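Week 4: Where Things Go When They Have No Place

Handout for Household History, evening section. Read before Friday. The reading packet has two versions of the Nellthorpe chapter, and you want the longer one, with the footnotes. The shorter one was scanned by me, at night, and skips every even page.

Last week we left off with the pantry, and a few of you complained that I had spent an hour on shelves. This week there are no shelves. We are going to talk about the miscellaneous: the drawer, the box, the basket by the stairs, the chair in the bedroom that has not been sat on in years. Historians of the home love the kitchen and the parlor. They are less fond of the stuff that was in neither room for any good reason.

1. The inventory problem

Most of what we know about ordinary houses before photography comes from lists made when somebody died. A clerk walked through with a pen and wrote down what was there, room by room, with a value next to each item. The clerk was paid, but not well, and you can feel his interest draining away as he climbs the stairs. The front room gets a full page. The bed gets its own line, often with the bedding described at loving length, as bedding was worth money. Then you reach the back chamber, and the list says "sundry small things" or "lumber" or, my favorite, "other trash."

That phrase is the subject of this lecture. What was in the other trash?

The Nellthorpe chapter tries to answer by comparing lists from one street made over several decades. The method is simple. Take a household that was listed twice, once for each spouse, and see what appears the second time that must have been hiding inside "sundries" the first time. It's slow work and the results are modest. We get thimbles, candle ends, a bridle with no horse. We get a box of buttons valued higher than the table it sat on. Pay attention to the button box, as it will come up again, possibly on paper, with a grade attached.

2. Sorting is a job

We tend to think of a mixed box as a failure of sorting. The packet's second reading, on the farm at Stougaard, makes a better case: sorting costs time, and people spend time where it pays. The family there kept seed in labeled jars, tools on pegs in order of size, and account books going back three generations. They also kept one large crate under the stairs, into which everything else went. When the daughter was asked what it held, she said, "What we needed on the way to something else."

I have taught that sentence for years and I'm still not sure I understand it. My best reading is that the crate held things between uses. A strap waiting for a buckle. Half a hinge. Medicine for a cow that had since recovered, or hadn't. Each item had an errand attached to it, and the errand lived in one person's head. Once that person was gone the crate became junk overnight, without a single object in it having changed.

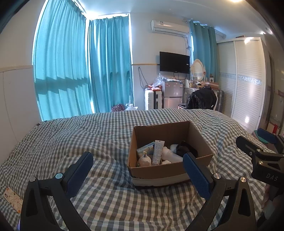 There is a term for this in the reading, "held meaning," and you may use it in your papers if you promise not to use it more than twice per page. The basic idea is that a labeled jar explains itself to a stranger and a mixed crate doesn't. The jar keeps its knowledge on the outside. This matters a good deal for what survives. Museums like the jar. Heirs like the jar. The crate goes to the end of the driveway.

3. The Prerkodden survey

The one serious attempt to study these containers while their owners were still around to be asked is the Prerkodden survey. The design was admirable. Researchers visited 100 households and asked each to bring out a single container of unsorted things. Then they sat down with the owner and went through it, item by item, writing down three answers each time: what it is, why it is here, and where it ought to be.

You can guess which of the three caused trouble. People knew what things were. They could usually say how a thing had arrived. But "where it ought to be" produced long silences, a certain amount of blushing, and in one household an argument that ended the interview. The authors report this in a footnote so dry that most readers miss it. It's footnote 23. Don't be most readers.

Two results to know:

The containers were not old. Everyone expected layers, like a dig, with the oldest things at the bottom. Instead the contents turned over quickly. Small bottles, packets and string moved through in a season. Only a few items stayed put for years, and these were nearly always keys. Nobody will throw out a key. I own several that open nothing and I will be buried with them.

The containers moved. They were recorded in different rooms on different visits, and the owners were surprised to hear it. A box set down "just for now" on a bed or a bench would be carried off at night and brought back in the morning, and the carrying never registered as work. The survey is at its best on this point, and at its worst in the chapter after it, where the authors draw a diagram.

4. Against tidiness (briefly)

By the early household manuals, the mixed box had become a moral matter. The Dindby manual, which sold well and was apparently obeyed by no one, sets aside 800 words for the proper keeping of string. It advises the reader to empty every drawer each March and "dismiss what cannot give its reason." Read the passage aloud at home and notice the tone. Drawers are being interviewed. The thimble is asked to account for itself.

Sibusiso Dlamini, who took this course two years ago and now helps me grade it, wrote his final paper on that line. His argument, which I have been stealing from ever since, is that the manual takes a question that used to be asked by the clerk after a death and makes the living ask it once a year. He thinks this is grim. I think it's grim too, but I did go home and clean out a drawer, so the prose has something going for it.

For Friday

Bring a written list of the contents of one unsorted container in your home, made in the style of the clerk: item, short description, value. Keep it to 20 lines. When you get tired, you may write "other trash," but mark the spot where you gave up, with the time. We will compare the spots in class.

Don't tidy the container first. I can tell. A student once handed in a kitchen drawer that held four matching spoons and a ruler, and we all looked at it for a while in silence.

Reading questions, to think about and not to hand in: Why does the clerk spend more ink on the bed than on anything under it? Would the Stougaard crate have survived with a label, and what would the label have said? And does the button box belong with the sundries, or had it already become something else by the time he reached it?

Next week is attics. Wear something you don't mind getting dusty — the historical society has agreed to let us up there, provided we stay on the boards.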